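Lalton Robot Club: your questions answered

I'm Elínborg Kvaran and I look after the club, which mostly means I hold the door key and answer emails. The same things come up every term, so I've put them all on one page. If yours isn't covered, write to me and I'll probably add it.

Do I need to know anything before I join?

No. Some people turn up able to code in their sleep and some have never held a screwdriver. You'll be put with a pair who have been coming a while, and you'll spend your first evening watching, passing things and asking questions. By the second evening you'll be driving the arm, slowly, with somebody's hand near the stop button.

How old do I have to be?

Anyone from Year 9 up. We have a few grown-ups too (two of them came along with their children and then carried on after the children went off to do drama, which I find very funny).

What does it cost?

£40 a term, and that covers all the materials. If that's a problem, tell me quietly and we'll sort it. Tea is free, biscuits are whatever people bring.

What is the Melo project?

Melo is what we call this year's sorting cell, and it's what most of the club is working on until July. The idea is simple to say and fiddly to do — the arm has to pick up things from a mixed pile, one by one, and put each where it belongs without squashing it. We started with wooden blocks, got bored of blocks, and moved on to fruit and odd shapes.

Why fruit? Couldn't you just use boxes?

We could, and it would be a lot easier! But a box is the same box whichever way you grab it. A banana isn't, and an apple rolls off the moment you nudge it.
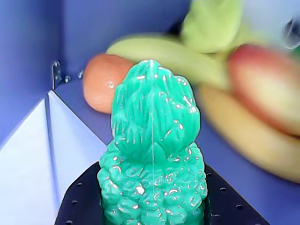

Odd shapes are the part I enjoy most, so forgive me if I go on a bit. Grippers like flat sides and cameras like dull surfaces, and a good awkward object gives you neither. The green one on the black platform is a proper pest in that way, pointy ridges up top and round bumps all over the bottom half, and glossy enough that it's covered in little white highlights. Shiny spots like those can fool a vision program into seeing edges that don't exist. The apples and bananas are gentle by comparison. Kurek, our vision team, have a running argument about whether to fix it with softer lighting or with better code, and I've stopped trying to referee.

Who are Kurek and Nillano, then?

Just our team names. Kurek does the seeing and Nillano does the grabbing. They were picked in a hurry before our first competition and nobody has come up with anything better. You can swap teams whenever you like, though please don't do it the week before a contest.

Do you enter competitions?

Yes, one a year. Each team gets 6 minutes at the table and points come off for anything dropped. Last time we were entry 2201, and I still have the sticker on my laptop. We did all right in the practice rounds and then rather badly in the real thing, thanks to a loose cable that I had personally promised to check. Sorry again, everyone.

Can I bring my own project?

Please do. Wednesday-night-telly sort of ideas are very welcome, half-baked ones too. The only things I'll say no to are flames, blades and anything that flies.

Can parents stay and watch?

Of course, there are chairs along the side. Do stay behind the yellow tape when the arm is switched on, even if it looks as though it's doing nothing. It may well be thinking.

What should I wear?

Old clothes, closed shoes, long hair tied back. No dangly scarves or lanyards.

What happens to the fruit?

It goes in my compost. Please don't eat it, it's been handled by everyone in the building.

How do I sign up?

Email me with your name and age and I'll send you the form. Doors open at 6, and if they're locked when you get there, knock on the window by the bike rack.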